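Plarura: Household Colour Words

README for the October release

Plarura is a word list of the names people give to colours at home, at work and in the shed. It began on a Saturday in Bowen, when Elli Vainio and Innes Gillies spent a whole lunch disagreeing over whether a teapot was grey or green, and it has grown a lot since then (we're thrilled with how far it's come!).

What's in it

3241 entries, of which 3064 have at least one spoken source. The rest come from letters, paint tins and recipe cards. Each entry gives the word, its spelling variants, the thing it was used for and the speaker's home town.

Files

words.csv: the main list, one row per entry
sources.csv: who told us, by initials only
variants.txt: spellings we merged, such as gray into grey
notes/: longer stories, and please do read the one on mustard

Known gaps

Reds and blues are well covered. Browns are a mess, and we'd love help with them. Only 69 entries come from Karnov, all collected by Innes in one very good week. Speakers under twenty are thin on the ground.

Colour prompts

We asked people to name the colours of ordinary objects, in whatever words came first. Favourite answers are tagged "prompt" in words.csv.

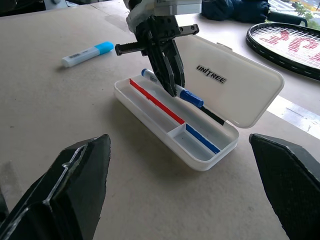
Open pencil case with red and blue strips inside.

Changes

Fixed the doubled rows after row 1730
Moved "milky" from whites to finishes
Added the Bruvbridge letters

Corrections

Send them to Elli, with the row number and your own word for the colour.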